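Cusness Cabin Bag 2
by Nader Travel Goods

The Cusness Cabin Bag 2 is a soft-sided carry-on for people who fly on the cheapest ticket and would like to keep it that way. We made the first version to fit the overhead bins. The airlines then made the bins a paid extra, so we made another bag. It goes under the seat in front of you, where your feet used to go.

Inside there's one main compartment, a flat sleeve for a laptop, and a zippered pocket on the front for the passport you will check for every few minutes anyway.

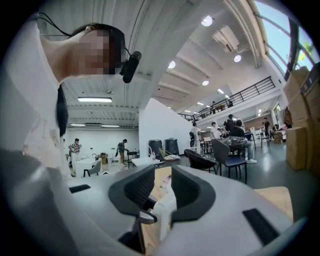 The main compartment opens all the way around, like a suitcase, so you can find your other sock at the gate without laying the rest of your life out on the carpet. Two straps hold everything down. They will not hold down a third pair of shoes, and customers who have written to us on this point have our sympathy.

The shoulder strap comes off. The handle doesn't, although a baggage belt in Edorov gave it a serious try. 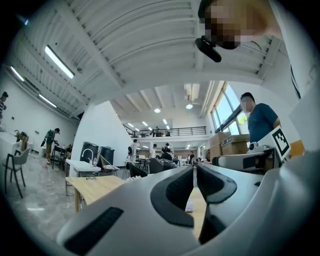 A white gripper, close up.

Colors are Mao Green and Gray. Mao Green was named after the designer's cat, who is gray. We have stopped trying to fix this on the order form.

Will it fit? On most airlines that allow a free under-seat bag, yes. Size limits change often and always in the same direction, so check your airline's page before you pack. If the gate agent asks you to put it in the metal sizer, take your jacket out of the front pocket first and look relaxed.
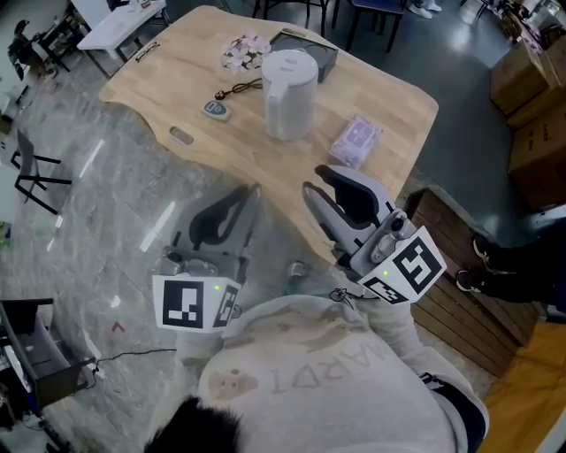
CARE AND WARRANTY

Wipe with a damp cloth. Don't machine wash it, tumble dry it or iron it, and if you own an iron small enough to be tempted, please leave that at home too.

Zippers, seams and handles are covered for 3 years. Send us a photo of the damage and your order number and we'll repair the bag or replace it. Coffee is not covered. Orders over $100 ship free, and one bag falls just short of that, as you may have guessed.

Also from Nader: Cusness Toiletry Pouch, Cusness Luggage Tag (set of 2)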